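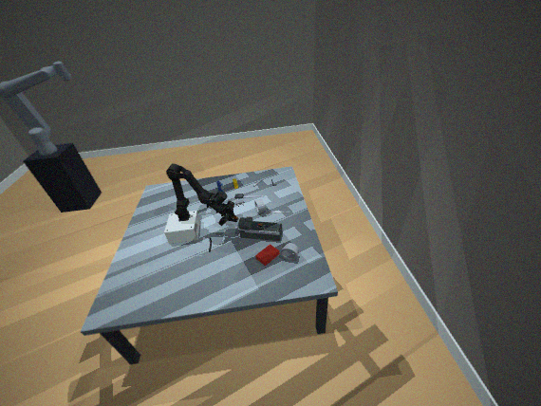

Leave the blinds shut and buy a decent lamp, I was told when I moaned about the sun in our back room, and apparently anything else is money down the drain. I'm not convinced, so I'm asking here!

We moved to Dumosthorpe in the spring and the room at the back gets the sun full on from mid afternoon. Lovely in theory. In practice I do my sewing in there and by 4pm I've got stripes right across the table from the slatted blind, bright then dark then bright, and I can't follow a seam or see my chalk lines at all. If I tilt the slats flat I get more glare, and if I close them the room goes so gloomy that I need the big light on in August, and that feels daft when it's blazing outside.

The window is 824 mm wide inside the recess and it's an odd size, so the ready-made ones never fit properly. The blind came with the house. It's a white slatted one, Estach on the little label at the top, quite good quality I think, and I'd sooner not chuck it. The floor in there is pale wood and I'm sure that isn't helping as the light seems to come up at you as well as down.

I've thought about a film on the glass, a net curtain (my mum would be thrilled), moving the table, or swapping the blind for something else. I rent so I can't do anything permanent, and I can't go mad on price either. Also the cat sits on that windowsill and will destroy anything dangly.

What have other people done about stripy sun? I don't want to lose the light, I just want it to behave.

fusspotfelt

marrowfat

Oh I feel your pain, I had exactly this with a jigsaw table. Years of it!

First thing, and it costs you nothing, is to have a go at turning the table. I had mine pushed flat against the window wall for ages as I assumed nearer the window meant better light, and of course the low sun came straight over the sill and hit it. I swung it round so the window was to my left and pulled it back into the room a good bit, and half the bother went. You still get the stripes but they land on the floor for most of the afternoon. If you're left-handed you want the window on your right, otherwise your own hand throws a shadow on the very bit you're trying to look at.

Second thing is the net, and don't laugh. What makes the stripes so hard on the eyes is that the edges are sharp. Anything thin and pale between the sun and the table softens them. You don't need the frilly sort. I bought a plain white voile panel off the market and hung it on one of those stretchy tension rods inside the recess, in front of the blind, so there's no drilling for a landlord to get upset about. When it's up I pull the blind right to the top and only use the voile. On the really fierce days I have both, and even then it's more of a blur than a stripe.

About the cat. Mine went for the voile once or twice and then lost interest, but I did hem it to finish just above the sill so there was nothing to bat at. As you sew, that'll take you ten minutes. Check your rod goes small enough for your recess as well, as a lot of the ones in the shops start wider than you'd think.

Oh, and a dull cloth over the table if it's at all shiny. I use an old flannelette sheet. It looks dreadful and works a treat.

taltetport tinkerer

Film. Get the frosted static cling stuff, there's no glue so it peels off when you move out. Did our bathroom and the back bedroom here in Taltetport. You lose the view but you get nice even light. Soapy water and an old bank card for the bubbles. Don't rush it.

Cut it a touch small, I left a gap of a couple of mil all the way round.

Read the packet first if you've got double glazing, some of the darker films can make the glass get too hot. The plain frosted was fine on mine.

nettlesandtwine

I'd go a different way from the other two, although the table advice is good and I'd do that whatever else you decide.

Have you thought about a blind that goes up from the bottom? I got one a couple of years ago when the sun was coming in under my old roller and straight into my face at the computer. It's called an Escobar, it's a pleated paper-ish thing in off-white, and you can pull it up from the sill or down from the top or park it in the middle. Mine clips on to the window frame with little tension brackets so there isn't a single screw in it. They cut it to your width too, so your odd recess wouldn't matter, but measure at the top, the middle and the bottom and give them the smallest. I only measured the top and had to send mine back, 16 days of nothing at the window in June, I was up with the birds every morning.

The pleated fabric glows a bit when the sun's on it and there are no slats so no stripes. You do lose a little brightness. I wouldn't get the blackout version for a sewing room, obviously, get the lightest one they do.

Price wise it isn't cheap, I won't pretend it is. Mine was just under 300 for a bigger window than yours, fitted by me with a cup of tea in one hand. You might find one second-hand if you aren't fussy about colour.

If you do keep the slatted one, try turning the slats so they slope up towards the glass on the outside edge and down towards the room, then the other way about, and leave each one for a whole afternoon before you judge it. On mine, one way threw the light on to the ceiling and the room felt much brighter than it did with the slats flat. Takes a bit of fiddling as the sun drops. And give them a wash! The grime on my old ones was shocking.

fusspotfelt

Thank you all! Table's been turned already and it's better, though I've now got a plug socket behind me and an extension lead I keep kicking. Going to try the voile first as I've got some in the stash. I had no idea about slopes on slats, I've only ever had them flat or shut. Will look at the pleated ones if the cat wins.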